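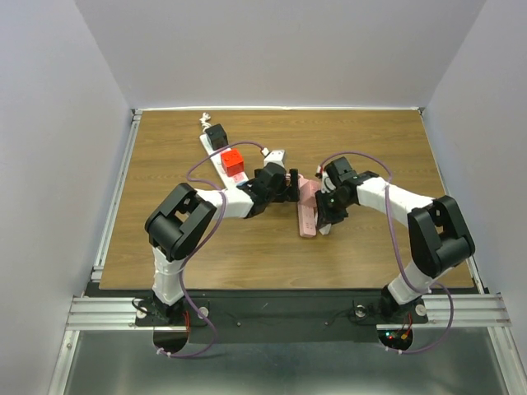
August 26, 2023. Sakberg cell, plug insertion, planner side

Swapped the joint-space interpolator in Wernorix for the one with per-arm time scaling. The old version stretched both trajectories whenever either arm hit a velocity limit, so the free arm crawled through its retract while the other was still aligning. Config is in the usual branch, file name unchanged from June.

Replay against the logged set: 308 trajectories, 95 of them two-arm. No limit violations. Two-arm plans come out shorter, single-arm plans are identical to the last digit, as they should be. Control loop left at 200 Hz.

Collision margins are still a mess. Isance treats each arm as capsules fitted to the links and ignores the cabling completely. With both wrists close together over the middle of the table the checker reports clearance that I don't believe — the cable loops stick out well past the wrist capsules. Added one fat capsule per forearm as a stopgap. It costs some reachable volume at the back of the cell. Proper fix is a swept envelope from the joint angles, not started.
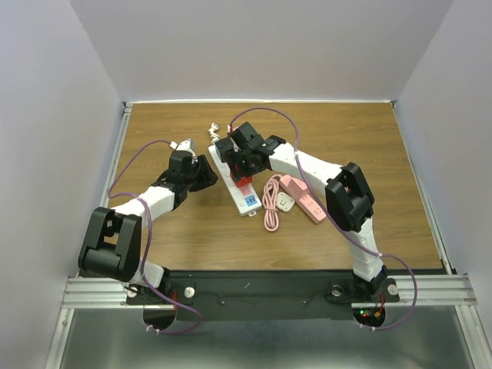

Contact detection during the push phase is the other open item. It thresholds on summed servo current, and the threshold was tuned on a strip standing square to the arm bases. With the white strip lying diagonally, as it does here with the right gripper pressing the red plug down onto it, the load splits differently across the wrist joints and the sum is a poor proxy for force along the socket axis. Projecting joint torques through the Jacobian transpose gives a cleaner signal in replay. Threshold currently 62 in raw units, which means nothing outside this cell. Needs a conversion before Omoregie pulls the branch.

Strip pose estimate: yaw flips by half a turn when the cord end is hidden behind a forearm. Added a prior from the last accepted pose. Ugly, holds in replay.

To do:
Log the projected force next to the current sum
Rerun the two-arm set with the forearm capsules on
Remove the hardcoded yaw offset in the grasp config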